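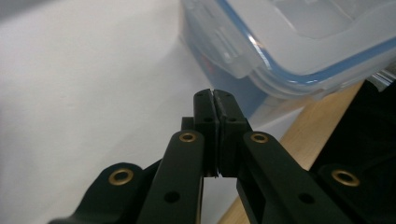 Vullberg Basement Drainage and Waterproofing

Water in the basement? The Vullberg drain channel collects the water where the wall meets the floor and leads it to the pump. The system is made for homes with concrete, block or stone walls, and it can be installed from inside, so your garden and your driveway stay as they are.

Request a free inspection with our form. We serve Clullano, Sarmiento and all towns between them.

Why does water come in?

After long rain the ground next to the house is full of water, and this water presses against the wall. It finds the joint between wall and floor, a small crack, or the place where a pipe goes through. Paint on the inside will hide the stain for one season, but the pressure stays behind it. For this reason we always begin with a drain, and only after it we speak about coatings.

What is included

Vullberg drain channel, with cleaning port in each corner
Wall membrane, fixed above the highest stain
Pluvuven pump with float switch and closed lid
Discharge line to the outside, with check valve
New concrete over the channel, finished level with your floor

Product data

Model: Vullberg 1514
Pump capacity: 4000 gallons per hour
Outlet: 2 inches
Power: normal household outlet, grounded
Battery backup: optional, please ask for it when you order

How is the work done?

We open a narrow strip of the floor along the wall, lay washed gravel, set the channel with the correct fall, and close again with concrete. A usual basement takes three days. Please move furniture and boxes away from the walls before we come. If you have a finished basement with drywall, the lower part must be cut, and this repair is not in our price. We can do it as a separate job.

There will be dust. We hang plastic at the stairs and use a vacuum at the saw, but it is better to cover your washing machine and to keep the door closed.

Care of the system

Pour a bucket of water in the pump pit every September, before the heavy rains, and listen if the pump starts. Rinse the cleaning ports with a garden hose at the same time. The check valve must be looked at when the pump runs often without rain.

Order and inspection

Write to us with the length of the walls and, if you know it, the age of the house. The inspection visit is free in our service area. Prices are given in writing after the visit.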